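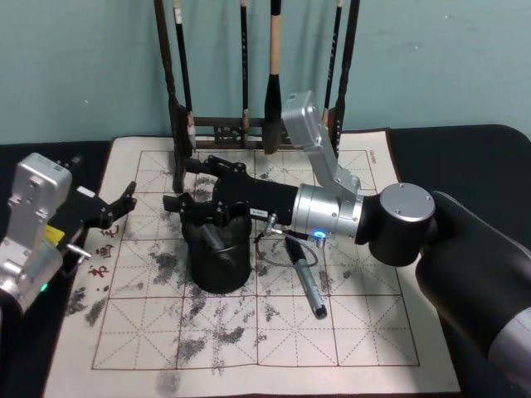 *Felt calligraphy practice mat printed with a "rice-character" grid, four columns by four rows*

**Tapsell Aerodrome** is a former military airfield in Canada, 7 km north of the village of Drekham. It opened in April 1942 as a relief landing field for elementary flying training. The main runway, 1,021 m in length, was paved in 1953 and is now the only one maintained. Field elevation is roughly 75 m. A second, grass strip was closed and returned to agricultural use.

The control tower was demolished after the air force withdrew. Records of the station were catalogued by Lizelle Du Plessis.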